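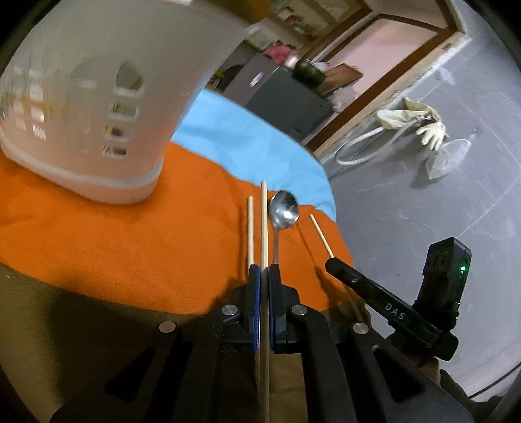

Wooden chopsticks and a metal spoon on cloth.

Midari Tableware Terms
README for release 4, March 12, 2009

Contents
This release holds 111 records. Each record is one trade term for an item of flatware, chopsticks, serving tools or table linen, as printed in a wholesale catalog. The terms come from three catalogs: Valetti, Honex and Singhal. The set is meant for people who merge supplier price lists and need to know that two suppliers call the same item by different names. It does not contain prices, stock numbers or pictures of the catalog pages.

Files
terms.txt holds the records, tab separated, one per line.
sources.txt holds the catalog codes and edition notes.
variants.txt holds spelling variants, keyed to the record id.
changes.txt holds edits made after release 3.

All files are UTF-8 without a byte order mark. Line endings are LF. Older versions of Notepad will show everything on one line; use WordPad or any programmer's editor. The first line of each file is a header. There is no quoting, and a tab never occurs inside a field.

Fields in terms.txt
id: integer, never reused. Gaps are records that were merged into others.
term: the term as printed, lower case except for proper names.
class: one of flatware, chopstick, serving, linen.
material: wood, metal, plastic, fabric, mixed, or blank.
source: V, H or S.
preferred: the id of the record we recommend in its place. If the record is itself preferred, this repeats its own id.
color: see the note on linen.
note: free text, mostly empty.

How terms were collected
Harsh Gautam typed the terms from the printed catalogs. Each was then read back against the page by a second person. Where the index and the body of a catalog disagreed, the body was followed and the index form went to variants.txt. Plurals were reduced to singular except where the item is only sold as a set ("carving set", "salad servers"). Trade sizes were removed from the term and are not kept anywhere in this release. If you need sizes, go back to the catalogs.

Matching
Join on preferred, not on term. Several terms are printed by more than one supplier with different meanings. The worst case is "dessert spoon", which Honex uses for the item that Valetti lists as "oval soup". "Service spoon" and "table spoon" overlap in Singhal, and both have been kept. A match on term alone will put these in the wrong group and will not raise any error.

Chopstick records are listed per stick or per pair depending on the supplier. Honex lists per pair. Singhal lists per stick for cooking chopsticks and per pair for the rest. The note field says "pair" or "each". Check it before you use the set to line up quantities.
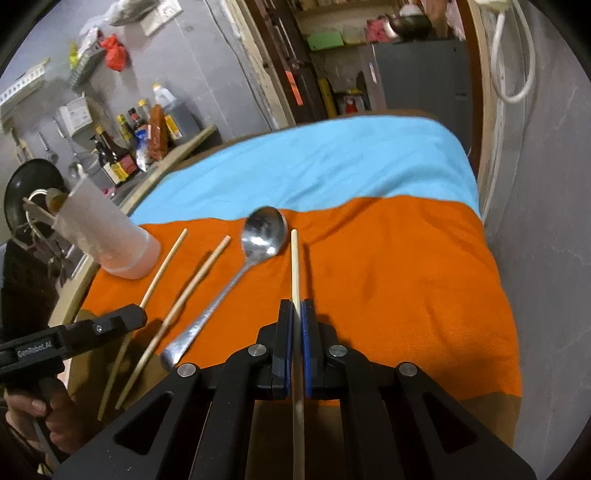 Linen is the class with the most blanks. Catalogs print fabric names that do not map to a fiber, so material is set to "fabric" for all linen unless the page says more. The color field is filled for linen only, takes plain color words, and allows more than one value separated by a semicolon, with the nearer or larger area first. Table covering like that in the photo, bright orange toward the front and light blue behind, would be entered as "orange;light blue". A wavy border between colors, as there, is not coded. Supplier color names such as "harvest" or "lagoon" are replaced by the plain word and moved to note. White and ecru are kept apart if the catalog keeps them apart. Patterned goods get the value "pattern" and nothing else.

Known problems
Records with class "serving" and material "mixed" were assigned late and have not been read back.
"Ladle, one piece" appears in both terms.txt and variants.txt. The entry in variants.txt should be ignored.
The Singhal edition used has no printed year. sources.txt gives "undated".
Accents were dropped from Valetti terms in release 3. They are restored here, so a straight diff between the two releases will show changes in lines that were otherwise left alone.

Updating from release 3
Replace all files. Do not append. Ids kept their meaning except for those listed under "merged" in changes.txt. If you stored ids in your own tables, run that list against them first.

Use
Free for any purpose, including commercial price lists. Keep the release number with any copy you pass on. Catalog wording remains the property of the suppliers, and single terms are reproduced for reference.

Corrections
Send the id, the field, the value you think is right, and the catalog page. Corrections without a page will be held. The next release is planned for May and will take in whatever has been checked by then.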